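로스쿨 1학년 타래 계속 이어갑니다! 직장 다니다 늦깎이로 들어온 사람의 기록이에요 ⚖️

드디어 모의재판 팀에 뽑혔어요!! 지원서 낼 때만 해도 반쯤 포기하고 있었는데, 어젯밤에 메일 보고 소리 질렀습니다. 팀 이름은 Fullside. 본선은 2월이고요.

이번 문제는 가상의 해운회사 Brirkodley가 낸 손해배상 사건이에요. 기록만 383쪽 (벌써 두 번 읽음ㅋㅋ) 계약서 부속합의 2조 하나를 두고 양쪽 주장이 완전히 갈리는데 이게 진짜 재밌어요.

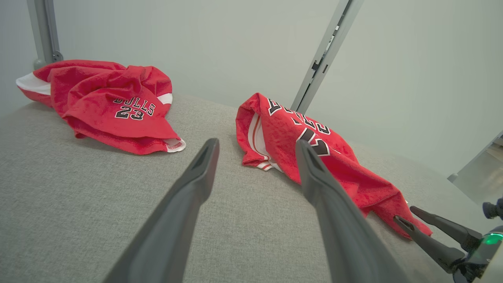
빨간 유니폼, 23번 🏀

서면은 4,000자 제한. 제 초안은 거기서 800자가 넘쳤습니다… 형사 쪽만 생각하고 입학했는데 계약법이 이렇게 재밌을 줄이야. 인과관계 부분은 아까워서 한 줄도 못 지우겠어요.

구두변론 연습은 Joslow관 모의법정에서 해요. 재판부 역할 선배들이 말을 중간에 툭툭 끊는데, 처음엔 머리가 하얘지다가 나중엔 그 질문이 기다려지더라고요! 어제는 Hubáček 판결로 반박당해서 집에 오자마자 판결문부터 다시 폈습니다.

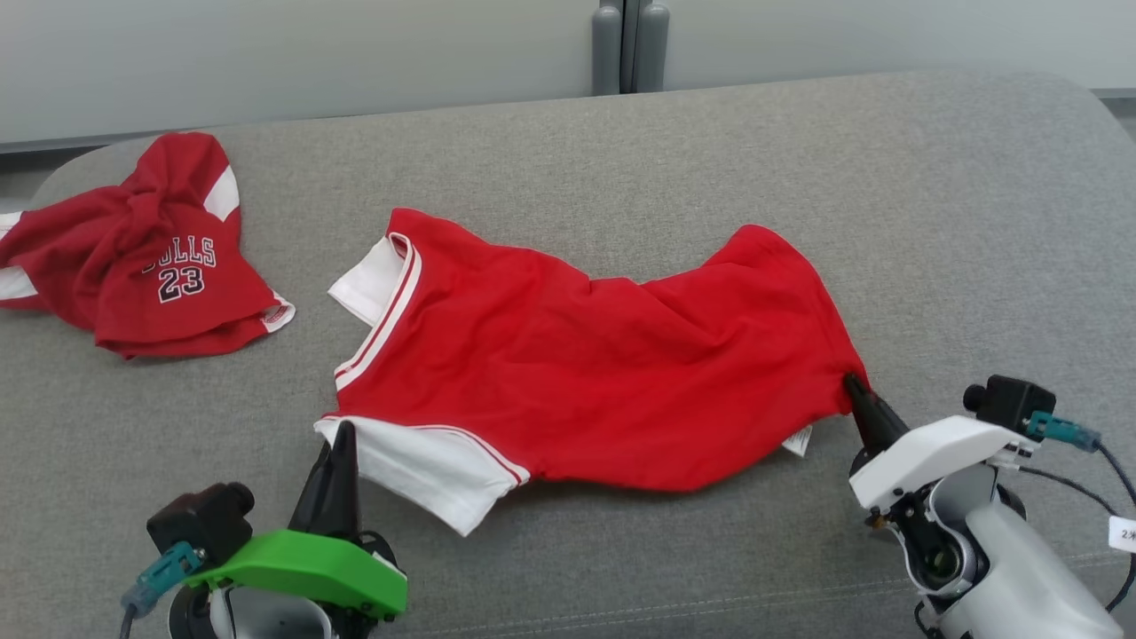

hubnote님 답글: 인과관계는 살리고 사실관계 요약을 줄여 보세요. 재판부는 기록을 이미 읽고 들어오거든요.

헉 맞네요, 사실관계만 한 페이지 반이었어요. 오늘 밤에 바로 고칩니다. 감사해요!! 다음 글은 첫 연습경기 끝나고 올릴게요.

최근 타래
- 직장인이 법학적성시험 준비한 방법
- 첫 학기 판례 노트 정리법
- 중간고사 주간 생존기

문의는 쪽지로 | © 2019 | 맨 위로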